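The thumb on the Nekex hand had been slipping for a week before I opened it up. I was the night technician at Berenon, and the arm was mine to look after from six in the evening on. The day people wrote the programs. I did screws, grease and cable.

The manual from Hellwig gave 3800 cycles between tendon checks. The counter said 3013. I checked anyway. The tendon was fine, but the pad had worn smooth on one side, so I put on a new one and set the tension back to 500. Then I ran the grip on a lime.

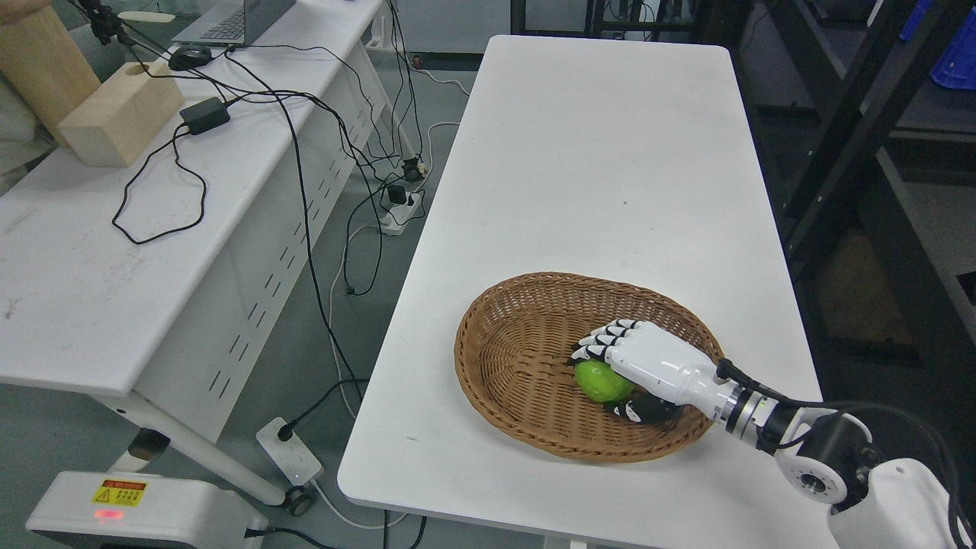 Vurkska Quarterly, p. 782

With the fingertips on one side of the fruit and the thumb underneath, I read the force off the laptop and wrote it down. My father had kept a notebook like that for the pump at the farm. He wrote in it standing up, with the same pencil, and after he died I found that the last entry was an oil change.

I lowered the tension a little and ran it again. The number came down with it. I tightened the screw at the base of the thumb a quarter turn and wiped the new pad with alcohol.
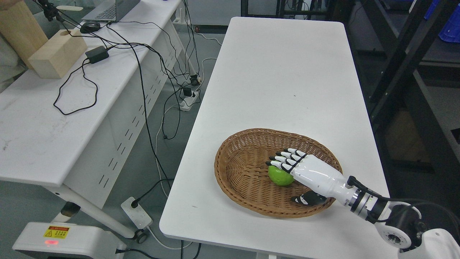
My sister had called at supper to say the farm was sold. She wanted to know if I would come in January and help clear the barn. I told her I would look at the schedule. Now the fingers were curled over the lime and the thumb was down by the front rim of the basket, and I thought about the pump, and whether the new people would know to bleed it first. I saved the setting, initialed the sheet and called her back. It was late, but she picked up.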